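Progress report to the equipment fund
Palletizing cell, Broltau packing hall
Date: 14/03/2023

This report covers the work done on the palletizing cell since the January report. The grant pays for the refit of the cell controls and for the first round of maintenance after the refit. The robot itself was outside the grant and stays as it was.

Where we are

The refit is finished and the cell is back in production on one shift. Of the 6 work items in the plan, 4 are closed and 2 are still open. Both open items are described further down.

The largest job was going through the control cabinet. The incoming supply was checked, every terminal was retightened, and the wiring was compared with the drawings we got from Langlois, who built the cell. The drawings were out of date in several places, mostly in the conveyor circuits. We marked up a clean set, and one copy now stays with the cell's maintenance log.

We kept the existing cabinet doors. Replacing them was in the early budget, but the cutouts and fittings were sound and the money was better spent on the gripper hoses and the infeed sensors. The door labels are in Chinese, and operators had been working from memory. We wrote a one-page key in English that matches each label to its function and went over it with both shifts.

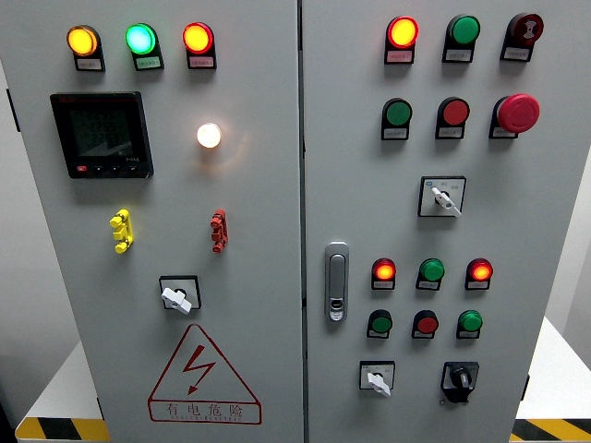
Emergency stops were tested next. Each one was pressed with the cell running empty at reduced speed, then reset, and the time and result were written in the log. One stop at the pallet exit was slow to release and was replaced from stock. The gate switch was realigned the same afternoon.

Routine care

The cell now has a written schedule. At the start of a shift the operator does a lamp check, reads the power meter and looks over the hoses. Once a week maintenance cleans the infeed sensors and checks belt tension. Grease and a full cabinet inspection come every 4000 running hours, with the power locked out before any door is opened. The old practice was to grease when somebody heard a noise — that has ended.

Open items

The spare drive from Pindthorpe has not arrived. The order is confirmed, and until it comes we are running on the original drive with no backup on the shelf. If it fails, the cell stops and we go back to stacking by hand.

The second item is the program backup. Claleo supplied the software for it, but the copy made during commissioning would not load on our office computer. They have asked for the log files and we sent them. We will not close this item until a backup has been restored on the cell and a full pallet has been run from it.

Budget

Spending is within the approved amount. The saving on the doors covered the extra hoses. We are not asking for more money, only for permission to carry the drive payment into the next period.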